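Fishing Day at the Droltska Works

The old Droltska rope works sits behind a tire shop, and the sign for the open day was taped to the wrong door. I went in through the tire shop. A man at the counter pointed me across the yard without looking up, so I was not the first.

Clorko rents the ground floor. The company builds software for robot arms and opens its workshop to the public every November. There is no stage and no slide show. Visitors get a paper map, a cup of coffee if they want one, and the run of the place until late afternoon, apart from a back room where the servers are kept.

The map listed six stations. The first two were what most people would expect from a robotics company: an arm sorting bolts into trays, and another one folding dish towels. The bolt arm was quick and dull. The towel arm was slow, and people stood in front of it much longer. It would pick up a corner, let it go, pick it up again and pull it out flat. When it finished a towel, a small group of strangers said "oh" at the same time.

Station three belonged to Cekwood, a smaller outfit that makes grip pads and finger tips. They had a tray of samples you could handle, from smooth rubber to something close to a nail file. The engineer at the table told me that the surface of the pad settles more arguments than the motor does. She let visitors try to lift a wet marble with each sample pressed between thumb and forefinger. I managed it with two of the 18.

I ate lunch standing up in the loading bay, where someone was selling dumplings out of a cooler, and went back in at one o'clock.

The room had filled by then, mostly with parents. The children had found station five, and they did not leave it. It was the fishing table, and it had its own printed name, the Woldemariam task, after the street where the team first set it up in a rented garage. The idea is simple to explain. There is a tub of water with toy fish in it, a hand net and a bucket. The robot is supposed to get the fish out of the water and into the bucket.

Water makes everything harder. A block on a table stays where it is while the arm makes up its mind. A floating fish moves when the net goes in, and it moves again when the net comes out. Cameras have trouble with the surface, where a strip of reflected light can look as solid as a toy. The net is a problem too. It has no fixed shape, it sags, and it is heavier wet than dry. One of the engineers said they had spent most of a summer on nothing but the net.
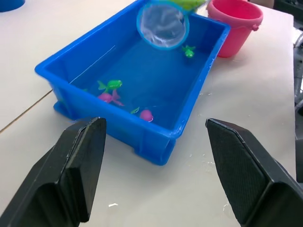 The robot learns the job by example. A person guides the arms through the whole thing, start to finish, and the machine records what its cameras see and how its joints move. Clorko collected 100 of these guided runs before the first attempt on its own, and has kept adding to the pile. The fish are thrown in differently each time, so the arm cannot simply repeat one motion it has memorized.

In the stretch I watched, it made eight attempts. Five ended with a fish in the bucket. On two it came up with an empty net and went back down for another try, which the children liked better than the successes. On the last one it lifted a fish neatly, carried it over and tipped the net a little early. The fish hit the rim and landed on the floor. A boy of maybe four picked it up and handed it to the engineer with great seriousness.

I asked her who would buy a robot that fishes for toys. She said no one would, and that it was never meant for sale. The team is interested in kitchens and food plants, where people skim and strain things out of liquid all day — dumplings, beans, fruit in a wash tank. Toy fish are cheap, and they can be left in water overnight.

Station six was a wall of broken parts with handwritten labels. I spent a good while there. My favorite was a cracked bracket marked "leaned on."

By four they were stacking the chairs. The towel arm was still going, and a couple with a stroller were waiting for it to finish the one it had started.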